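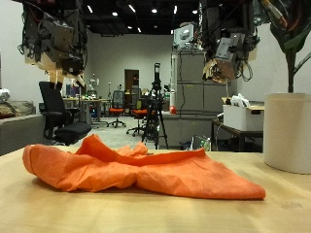

Progress report, July to October
Plillport Voter Access Project
Prepared by Yutong Tang, Nov 7, 2019

The second grant payment arrived in July and went to staff time, printing and the phone line, as set out in the budget.

**Candidate forums.** We held two forums ahead of the city council election, one at Prilinetti Hall and one at the high school. Total attendance was 380. All the council candidates came to the first. Two missed the second because of a budget hearing that ran late, and they sent written answers, which we posted the next morning.

**Voter guide.** We printed 1000 copies in English and Spanish and handed out almost 900. The rest are at the library. The Ward 4 page had the wrong polling place in the first proof. We caught it before printing, but the fix cost us three days.

**Phone line.** The line took 38 calls in its first week. Most callers wanted to know where to vote or whether an old registration still counted after a move. We have asked the city clerk for a direct contact for the second kind, and have not had an answer.

**Runoff.** No one won a majority for council president, so Steltia and Lu go to a runoff. Both campaigns have agreed to a debate but not to a format. Steltia's side wants audience questions, and Lu's wants a moderator only. We need this settled before we can book the hall.

**Spending.** Printing came in under budget and hall rental went over. We ask to move the unspent printing money to rental for the debate. Please confirm by email. Receipts are attached.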